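Packing Bench Equipment Plan - Gallery

Vanddale packs eyewear for two online shops, and this page collects the notes and photos behind our equipment request for January. Kittipong Suwannarat put the budget together. The request covers one packing bench with a gripper arm, plus the hand-held grippers used to record the work before the arm goes in.

The job we want to automate first is short. A pair of sunglasses goes into a tray, the tray slides into its sleeve, and the finished box moves on. Folding the temple arms is the hard step, and it decided which gripper we priced.

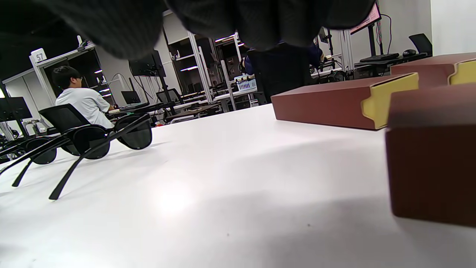 Trundel and Bramwell both sent quotes. Trundel came in at $2,587 for the gripper and mount, with soft fingertips included. Bramwell was lower, but fingertips are sold separately at $100 a set and we expect to wear through 3 sets in the first year. That puts the two close enough that delivery time matters more than price.

Zemia would supply the table mat and the lighting for $300. A plain white top shows up dark frames well, so the mat may wait until the second order. Lighting stays in the request.

Still open:
Spare fingertips - how many to keep on the shelf
Power at the bench - one more outlet needed
Training - half a day per shift, to be booked with the supplier
Boxes - same sliding style for all frames, or a second size for the wider ones

Comments on the quotes should reach Kittipong by Thursday. The arm itself is on a separate request and is not included in the prices on this page.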